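3. Sweet foods bought for sharing in Kisham and Wevton

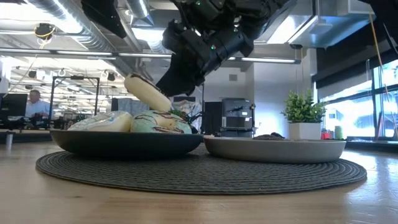 Figure 2. Iced doughnuts in a shallow black dish, on a round woven placemat.

3.1 What the diaries recorded

Households in the two towns were asked to write down every sweet item brought into the home, who bought it, and whether it was meant for one person or for several. The diaries ran through July and gave 2,286 entries. Of these, 464 were marked as bought for sharing. The rest were either for the buyer alone or left blank in that column, and we have treated blanks as missing.

Shared items were mostly things sold as separate pieces: doughnuts, buns, small tarts and filled biscuits. Whole cakes appeared less often than we had expected from the earlier work of Cheetham and Özkan, who studied a single market town and relied on shop receipts. Receipts show what was paid for but say little about where it was eaten or by whom. Several of our diary keepers bought a whole cake, took it to a relative's house and ate none of it themselves. Under the older method those cakes would have been counted against the buyer's own household.

Kisham and Wevton differed less than their shops would suggest. Kisham has a bakery on the main street and a weekly market, while Wevton depends on a supermarket and the bakery counter inside it. Even so, the share of entries marked for sharing was close in both places. The difference lay in timing. Kisham entries gathered in the late morning, when the bakery is busiest, and Wevton entries were spread through the afternoon, with a second rise after school hours.

3.2 How pieces were divided

Follow-up interviews were held in 19 homes by Fadime Işık and Wanting Wei. Most people said they bought an even number of pieces if they could, and that flavours were mixed on purpose so that everyone had a choice. In practice the mix caused some trouble. One Wevton mother cut each doughnut into quarters to stop arguments over the chocolate ones, and was left with a plate of quarters that no one wanted. Others let guests choose first and children last, or the other way round.

Serving dishes came up more often than we had planned for. Pieces left in the shop box were described as 'just there' and were eaten standing up, often by whoever passed. Pieces moved to a plate were said to be 'for later' or 'for when people come'. Two interviewees used the same plate each time and could say who had given it to them. We did not ask about crockery in the diary, so this cannot be checked against the entries.

3.3 Limits of the data

July is a poor month for judging ordinary habits – schools close, people travel, and some diary keepers had visitors for part of the period. Entries also became shorter in the final week, and the sharing column was the one most often left empty.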